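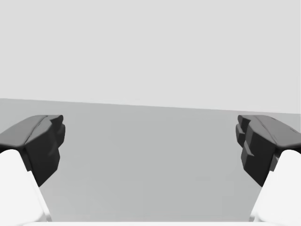
Reviewing the Torna Gripper Starter Kit
Project report, Intro to Automation
Femke Stevens
Nov 21, 2018

For my project I spent three weeks with the Torna kit, which is sold by Rorniva and comes in two halves: a two-finger gripper you bolt to an arm, and a simulator where you can drive the same gripper on your laptop. Our lab at Plolholm only has the simulator license so far, so this report is about that half. I had never used a robot simulator before and I loved it!

Getting started

The install took me around 29 minutes, most of it the download. The manual is clear up to the part on joint limits, where it sends you to a page that doesn't exist (I wrote to support and got the right page the next day). After that you load the default world, pick the wrist view, and you're driving. I used the keyboard the whole time. There is a game controller option, but I couldn't get the left stick to do anything.

What I tested

My plan had two parts. First I wanted to learn the controls with nothing to grab, just opening, closing and turning the wrist over the bare table. Then I added a cube from the parts library and tried to pick it up again and again, changing the closing speed between sets. I ran 437 grasp attempts in total and logged each one in a spreadsheet.

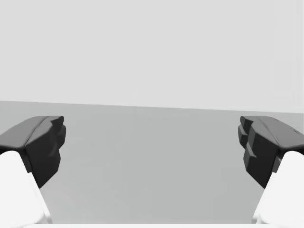
Figure 1. Wrist view in the simulator with the jaws open over the bare table.

I'm glad I did the first part, even though it felt slow. With a plain gray table there's very little to judge distance by, and I drove the fingertips into the surface more than once. The line at the far side of the table became my best guide, because when it tilts you know the wrist is rotated. By the second day I was leveling it without thinking.

Results

Slow closing was better for the cube. At the fastest setting it often shot out sideways, usually when I was off center. Medium speed was fine if I lined up carefully, and it saved a lot of time. The full table is in Appendix A.

What I'd change

The lighting is very simple and the white finger links come out so bright that it's hard to see their shape. A dimmer setting would help. I'd also like an undo key, please! Resetting the world means going through 3 menus every time.

Next steps

In February I want to repeat the slow and medium sets in the Furnival simulator, which our lab used last year, and compare the logs. I'd happily keep using Torna until then.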